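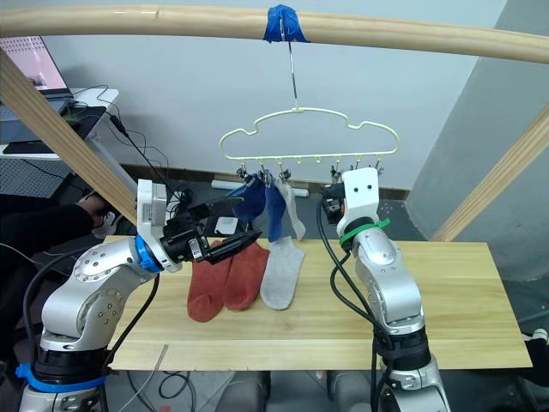 Attachment 1: head view, left arm on its way to the navy sock

Ticket: left arm plans to the wrong clip
Component: Kombo (grasp planner)
Reported by: Védís Þórarinsdóttir
Opened: Mon 4 April
Status: open, despite my best efforts

Kombo is meant to pick the outermost hanging sock, close on it just under the clip and pull. It picks the right sock. It then plans a grasp for the middle of the two blue ones, a place where there is mostly air. Prisetti (perception) reports both blue socks as a single object called "garment_0", with a confidence I can only envy.

The grey hanging sock gets its own mask every time. So do the three on the table, including the rust-coloured pair, which are practically touching. Only the blues get married off.

Tried so far:

1. Restarted everything. No change, but tradition was observed.

2. Raised the mask split threshold from 200 to 314. Two objects now, one of which is the hanger.

3. Put it back to 200 and turned off the depth smoothing. Better. The blues separate as long as the dark one hangs still.
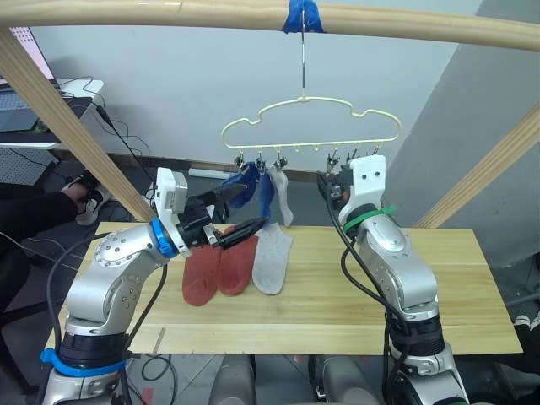
Which it doesn't once a finger is pressing on it. As soon as the sock goes sideways the tracker loses the edge, merges the pair again and sends Kombo a new target halfway through the pull. Kombo, being obliging, replans. The log shows 12 replans in one attempt, each marked "success".

4. Froze the target once the gripper reports contact. Replans drop to zero. The arm now finishes its motion with great dignity whether or not it has the sock.

5. Asked the Wokine channel if anyone had seen this. One reply, from August, to a different question.

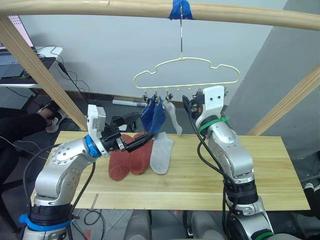

6. Lowered the approach by 12 mm so the fingers come in from underneath. The merged mask matters less from there, but the planner still favours the gap between the blues -- I can see it in the cost map, glowing smugly.

Next: give Prisetti the clip positions as seeds, one sock per clip. Flastosar already publishes them and we throw them away at line 1000 of the bridge node, under a comment reading "not needed". Patch to follow. Please leave the threshold at 200 until then.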